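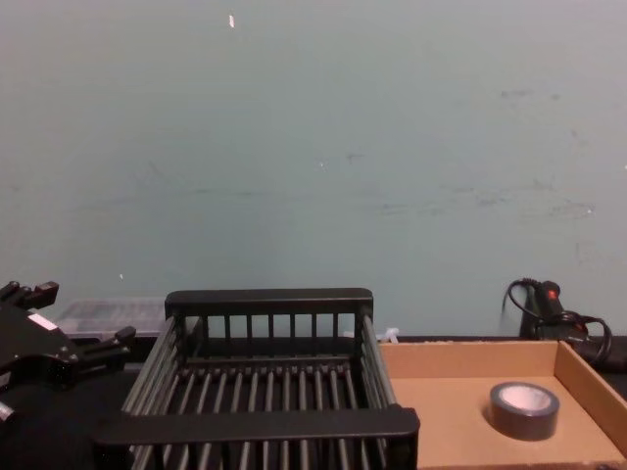 Vakesley High School Robotics Club
Mid-year progress report to the Grodby Community Fund
Submitted February 16, 2019 by the faculty advisor

Sorry this is landing so close to the deadline, the end of the semester ate us alive. Everything the form asks for is in here somewhere. Receipts are in the separate packet.

Short version

Arm is built and running. Students can drive it by hand and play back saved motions. Picking things up works for some objects and not others. Sorting task is behind by a few weeks. Money is fine.

What you paid for

Grant was $3000. First part went to the arm and its power supply, second part to the gripper, spare fingers, screws, wire. Up to $1000 was set aside for travel to the Festberg meet in July and we haven't touched any of it. $297 went on replacement motors after we stripped the gears in the wrist joint (our fault, details below). The table and most of what's on it came from people's homes and cost you nothing.

Where the project stands

The task the students picked back at the start is "clear the counter." Arm has to take things from one place and put them where they belong: kitchen stuff goes in the dish rack, shop stuff goes in the cardboard tray. Two places, two kinds of object. Sounds tiny. It has filled the whole fall.

The dish rack was a student choice and I argued against it. Lots of thin black bars, black gripper, dark table, so the vision group has had a rough time getting the software to tell where the rack stops and the table starts. They wanted the hard version. Current fix is that the program doesn't look for the rack at all, it goes to a saved position and trusts that the rack hasn't moved. Works until somebody bumps it. There is a plan to put bright tape on the corners of the top rail, not done yet.

The tray is much easier. Tan cardboard, low walls, easy to see, and there's room to miss a little. The roll of duct tape has been the main test object for the tray side since it's a good size and survives being dropped. Students have tried grabbing it by the outer edge and by the hole in the middle. The outer edge grab is what we're going with. When it's lying flat the fingers have to come in low and the approach has to be slow or the tip catches the cardboard wall. Two students rewrote the approach so it comes down from higher up and that helped a lot.

Test numbers

The testing group kept a log from the first working run to the end of January. 297 is not the number of runs, that's the motors, I mixed those up in my email to you, apologies. Logged attempts with the tape roll: 198. A bit more than half ended with the roll inside the tray. Most of the misses were early. They are writing up the causes by type and I'll send that with the final report.

Kitchen side has not been logged the same way. We've done plastic cups and one spatula. Cups ok if they start upright. The spatula is too flat and the fingers just push it along the table. One idea is softer pads on the tips, another is to pick it up by the handle end and only by the handle end. Arguing about it now.

The gripper

Fingers are on their third version. First set was too smooth. Second set flexed. The ones on there now are stiff and the upper one has a notch at the tip, and they hold the tape roll without slipping most of the time. All the screws are on the outside so students can swap a finger without taking the whole thing apart, and they've gotten fast at it. Downside is the screws work loose. We check them at the start of each meeting, it's on the checklist on the door.

What went wrong

Stripped the wrist gears in November. Arm was told to go to a spot below the tabletop and it tried very hard. There is now a floor limit in the code and a rule that one person keeps a hand near the power switch any time new code runs. No one hurt, nothing else broken. Cost is above.

Lost two weeks after that waiting on parts, and another meeting to snow.

Cables. We keep snagging them. The long ones want to hang over the work area and the arm doesn't know they're there. Need clips and a proper route along the wall. On the list.

We also lost access to the big room at Figueroa Middle School, so outreach visits there are on hold. Hoping to restart in spring, the principal there has been great about it. This was one of the goals in our application so I want to flag it clearly, we are at one visit out of the three we promised.

Students

Turnout is steady. The group splits into build, code, vision and testing and people move between them. Testing used to be the job everyone avoided, now it has the most regulars. Several kids who had never written a line of code in September are writing the motion files by themselves. A couple of seniors will graduate out and the build group needs to pass on what they know before May, so they've started a shared notebook. Its messy but it's being used.

Next steps

Tape on the rack corners and get the vision code looking for it.
Sort cables.
Finger pads for flat objects, try at least two materials.
Start mixed runs, kitchen and shop items on the table together, arm decides which goes where. This is the actual task for Festberg and we haven't run it start to finish.
Log the kitchen side properly.
Two more outreach visits if we can get the room, or do them here.

What we need from you

One thing. We'd like permission to move a small part of the travel money to spare motors so we aren't stuck waiting again. Two spares would cover it. If the answer is no we'll manage, just slower. An email reply is enough, the district office doesn't need a form for it.

Also you are welcome to come by and see it run. We meet after school in the shop wing, sign in at the front desk. Let me know first so I can make sure the arm is in one peice that day.

Thank you again for the support. Final report to follow after the Festberg meet.

Faculty Advisor
Vakesley High School Robotics Club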